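Shared beds on the Brunner garage roof - who gets the south side?

Posted in: Community Plots and Shared Gardens

mossyboots
Monday, August 3, 2026

Okay, so I finally got a plot up on the Brunner garage roof after two seasons on the list, and I'm thrilled, but I have a question for anybody who has gardened on a roof before.
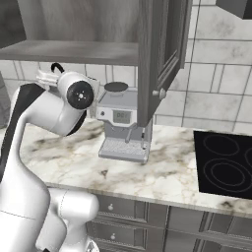
My bed is on the north end, right up against the stair tower, and it gets sun until lunch and then nothing. The beds along the south rail get it all day long. Same fee, same size bed, same rules. I don't want to be the new person who whines (I know, I know) but my peppers are just sitting there looking sorry for themselves while the south rail people are giving away zucchini by the bag.

Is it normal for plots to stay put forever? Or do other gardens swap people around? There's a meeting later in August and I'm wondering whether to bring it up or keep my mouth shut and grow lettuce.

rail_rat
Grow lettuce.

Kidding, sort of. I'm one of the south rail people and I'll tell you it's no picnic over there. The wind comes up over the edge and flattens anything taller than my knee. I lost every tomato cage I owned the first summer, and one of them ended up down on the ramp. On hot days I have to water before work and again after. You have shade and a wall. I'd think hard before trading.

mossyboots
See, I hadn't thought about the wind at all. But would you trade? For one season?

rail_rat
No.

mossyboots
Ha! Well then.

plumpudding
I'm at Rornberg, which is a smaller roof, and we rotate. Every spring names go in a coffee can. People hated it at first and some of them still do. The trouble is perennials - I had a row of strawberries that were just getting good, and then I drew a different bed and somebody else ate my strawberries. You also stop putting money into the soil. Why would I haul four bags of compost up in the elevator for a bed I'm going to lose?

So my vote is don't rotate, but charge less for the bad spots.

tilly_t
Charging less is a can of worms. Who decides what's bad? Our garden (ground level, behind the library) tried a cheaper rate for the beds under the maple and suddenly everybody had shade. People were out there in June taking pictures of shadows. We dropped it the next year and went back to one price.

plumpudding
Fair enough, but a coffee can isn't exactly science either.

Notburga Egger
I help keep the plot list at Brunner, so I'll jump in. Mossyboots, please do bring it up, you won't be the first. Plots stay with the person as long as they renew by the deadline, and when one opens up it gets offered to current gardeners first and then goes to the waiting list. We had 2 open up this year. One was on the south rail and it sat for a week before anyone took it, for the reasons rail_rat gave.

If you want to be on the move list, tell me your bed number and what you'd want instead. No promises on when.

Also, please everyone, the weight rule. The beds can be filled to 15 inches and no higher. I see people topping them up with a little mound in the middle, and wet soil is heavy. The limit came from the engineer and I can't bend it for your carrots.

rail_rat
My carrots feel personally attacked.

mossyboots
Thank you!! I didn't know there was a move list. I'll message you the number tonight. And I swear mine is not mounded, I don't own enough soil to mound anything.

dirtnapdave
Unpopular opinion but I think first come, first served is lousy for a garden that sits on top of a public garage. The people who got in at the start have the good beds for life. My neighbor has been waiting longer than I've lived here. You could put a cap on it, say five years, then go to the back of the line.

Notburga Egger
We talked about a cap. It was voted down, and it wasn't close. You can propose it again, Dave, anyone can.

dirtnapdave
Voted down by the people who have plots. Funny how that goes.

rail_rat
Some of us carried the lumber up there. The elevator was out that whole month. I'm not saying that buys me a bed until I die, but it ought to count for something.

tilly_t
Could you split the big beds? We did that with ours and got a bunch of people off the list without kicking anybody out. Half a bed is plenty for most folks. I know it is for me, I can't eat any more chard.

dirtnapdave
I could live with that. Halves would be a start.

plumpudding
Splitting works if you put a real divider in. We used a string. Do not use a string. Squash doesn't care about string.

mossyboots
Going back to the peppers for a second, since I've got you all here. Has anybody tried the Woduro shade planters or the Covent mix in a bed that only gets morning sun? The guy at the store was very keen on both, and it was going to come to 70 dollars and I chickened out.

plumpudding
Save your money. Soil won't make up for sun. Peppers are going to sulk there no matter what you put under them. Do peas in spring, then chard, kale, parsley, cilantro. Cilantro will love you, it bolts in a minute on my side.

rail_rat
Second the cilantro. Mine lasts a week. If you grow some I will pay you in zucchini.

mossyboots
Please, not zucchini, I've already got three on the counter from your side of the roof.

But okay, deal on the cilantro. I'll pull the saddest pepper this weekend and put some seed in. Can I sow it now or is it too hot still?

tilly_t
Wait a couple of weeks, or sow it now and keep a board over it until it sprouts. Check under the board every day though, I forgot once and had a lovely crop of white noodles.

Notburga Egger
Mossyboots, I got your message, you're on the list. There are 2 people ahead of you for anything on the west side. Dave, if you want the split beds on the agenda I need it in writing by the Friday before the meeting.

dirtnapdave
Will send it tomorrow.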